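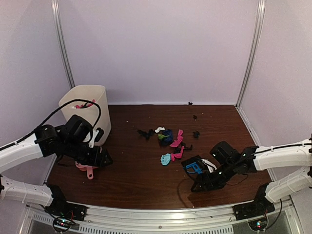

**Figure 4.** Bimanual tabletop cell used for the clutter-clearing task, with the bin at the left rear and loose objects between the two arms.

## 4. Arbitration Between Two Independent Arm Policies

### 4.1 Problem setting

The two arms in the Prondley cell are driven by separate policies that share one workspace and one bin. Each policy proposes a target object and a short sequence of gripper poses. Neither policy receives the other's plan as input. This keeps training simple, but it allows both arms to select the same object, or to select different objects whose approach paths cross. The arbitration layer described in this section, called Clirnov, resolves such conflicts before any motion command is sent.

### 4.2 Claim table

Clirnov maintains a claim table with one row for each object segment reported by the perception module. A row stores the segment centroid, a bounding volume, the arm that currently holds the claim, and the time at which the claim expires. An arm may hold one claim at a time. When both arms request the same segment, the claim goes to the arm with the lower estimated path cost. The other arm is asked for its next choice and remains in place until it answers.

Small objects that lie close together are often merged into a single segment. Figure 4 shows a typical case, in which two pink objects and a light blue one rest near each other at the center of the table. A merged segment is claimed as a whole. After each grasp attempt the table is segmented again, and any claim whose segment no longer matches is dropped.

### 4.3 Swept-volume check

Once claims are assigned, the planner computes the swept volume of each arm over the next 16 control steps. The arm model includes the padded covers, which widen the links, and a fixed margin for external cabling. If the two volumes intersect, the arm with the later claim is delayed. A delay may be renewed up to seven times, after which the claim is released and the arm returns to its rest pose.

The region above the bin is handled as a separate resource with its own lock. An arm must hold the lock before its gripper crosses the rim and releases it after retreating to a set height. Without this lock, the swept-volume check alone produced long periods in which each arm waited for the other.

### 4.4 Logging and replay

All claims, delays, and lock events are written to the Turnness log format together with the joint states. The evaluation set contains 3218 recorded conflicts. Each can be replayed offline against a changed cost function, with the perception output held fixed. Replay does not model object motion after contact, so the results in Section 5 are limited to decisions made before the gripper closes.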